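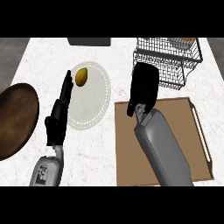
Chapter 6
Two Hands, One Job

Pick up a piece of fruit and drop it in a basket. Easy, right? Now write down every single thing your hands just did — you'll fill a page before the fruit leaves the counter!

In this chapter your team will teach a pair of simulated arms to share that job. You'll work in Plikero, the same simulator the Prullside robotics club used to get ready for the Wukville Kitchen Challenge. Their first program ran 300 lines and the hands kept bumping into each other. They loved it anyway, and so will you.

Before you start, you should be able to:
move one arm to a point (Chapter 4)
open and close a hand (Chapter 5)

New words: handoff, reach, wait state

6.1 Who Goes First?
Choose one arm to lead. The other arm waits for its signal.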